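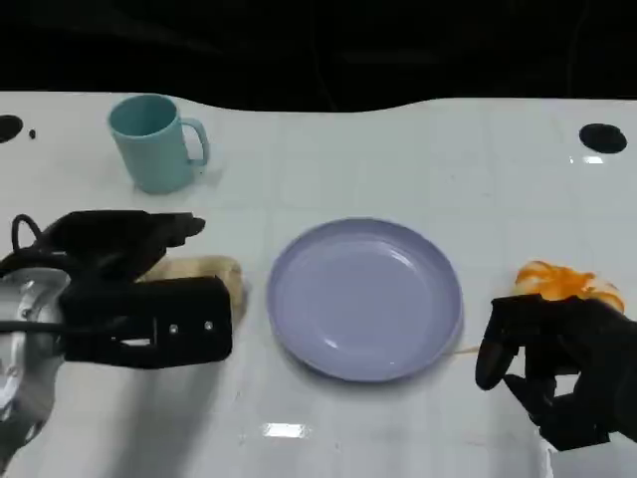 Teal mug and lavender plate on a white tabletop.

Travel > Days Out > Factories and Mills

A Morning at the Akyol Towel Mill, Tridham
August | By Berkay Başaran
Last updated: Monday, 9:40 am

I've wanted to get inside the Akyol mill ever since my aunt moved to Tridham and started mailing me their seconds (slightly crooked hems, wonderful towels). They open the doors once a year in August, and this time I finally got myself on the list. The drive in from Prikside took longer than I'd planned on account of road work by the bridge, so I rolled up at five past nine with a cold coffee and no breakfast. Eat first! The snack truck doesn't open until eleven.

You start in the yarn store, and I could have stayed there all morning. Huge cones stacked up to the rafters, and the whole room smells like a clean shirt. Our guide had been a loom fixer for most of her life and she talked very fast, which I liked, but if you're at the back of the group you'll miss half of it once you get near the machines. They hand out foam earplugs at the door. Put them in. I thought I'd be fine, and my ears were buzzing until lunch.

The weaving shed is the big draw. There are two sets of warp threads in terry cloth, one pulled tight and one left slack, and the slack one gets pushed up into loops as the cloth is beaten together. I had read that before and never understood it until she stopped a loom and let us poke at the half-made edge with a pencil. One of the older looms takes 2,575 warp ends, and when a single one snaps the whole thing stops dead and somebody has to go find it. She found one in under a minute, by feel mostly, while still telling us about her vacation.

Then on to the dye house, hot and damp and a lot quieter. They run 279 shades, and the shade book is an actual book, with little tufts glued in. Page after page of beige! I asked why so many and was told hotels are picky. One hotel group, Nusiteo, once sent back 1,355 bath sheets for being a hair too pink. 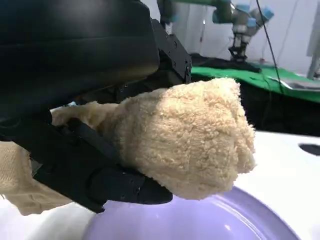

Fluffy beige towel and a purple basin.

I'll pass on a bit of washing advice I picked up in the dye house, seeing as everybody in our group wrote it down. Skip the fabric softener, it coats the loops and they stop soaking things up. Wash new towels before you use them, give them a good shake before they go on the line, and if you pull a loop just snip it, it won't run the way a sweater does. I've been using softener for twenty years, so that was a little embarrassing.

The finishing room was closed to visitors this year, a shame, as my aunt says the hemming is the best part. We got a look through the window and that was it.

The mill shop is at the end, past the boiler. Prices are good and the seconds bins are better. I came away with four hand towels and a bath mat I didn't need.

Practical stuff: the tour runs two hours, there are stairs, and closed shoes are a must (a man in sandals got turned away). Parking is on the grass behind the boiler house. Tickets go up on the board at the mill shop in early summer and they sell out quick. Bring cash for the snack truck, and get the cheese pie if there's any left.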